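Splitting the Cost of a Shared Depot

When two firms agree to share a warehouse, the lease is usually settled first and the cost allocation last. The order ought to be reversed. Rent is a fixed sum that both sides can read off a page. Labour, dock time, power and insurance move every week, and the method used to divide them determines whether the arrangement survives its first renewal.

Grendum, a bedding and soft furnishings wholesaler, and Vundby, which distributes flat-pack storage, have operated a joint depot since June. The building has 3,655 square metres of racked floor. Under the original heads of agreement, all operating costs were to be divided by floor area. Grendum's goods are light and bulky and turn over slowly. Vundby's are dense, palletised and frequently moved. On an area basis, Grendum was paying for forklift hours it did not use.

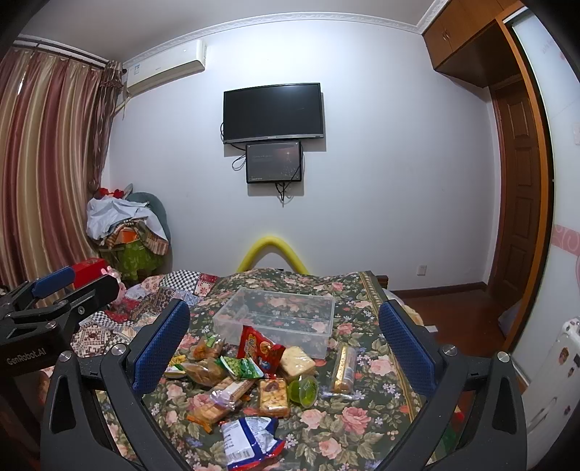
Sotelo Skemitia
Contributing writer, operations and supply
2022-12-02

The revised agreement separates costs into two pools. The first covers occupancy: rent, rates, fire services and building insurance. It is still divided by area and adjusted quarterly. The second covers activity, and is charged per pallet movement as recorded at the dock. In the first full month under the new method the depot logged 842 movements, of which 267 were Grendum's.

Neither party's total bill changed dramatically. The variance between forecast and invoice did, and for a business working on thin margins that figure matters more. A finance manager can plan around a high charge. An unpredictable one has to be covered with working capital.

Three clauses in the revised document deserve attention from anyone drafting their own. Movement data is held in a ledger both firms can read but neither can edit without a countersigned entry. Either side may call for a recount, at its own expense unless the error exceeds an agreed threshold. If one partner's share of activity passes 80 per cent for two consecutive quarters, the allocation is reopened automatically.

The last of these is the least common in Australian agreements. Most contracts of this type rely on a general good-faith review clause, which leaves the disadvantaged partner to raise the matter and absorb whatever friction follows. A numerical trigger removes that step – the review is already in the calendar before either side has formed a grievance.

Exit terms were left largely as drafted. Notice is six months, racking stays with the party that paid for it, and make-good costs follow floor area at the date of notice.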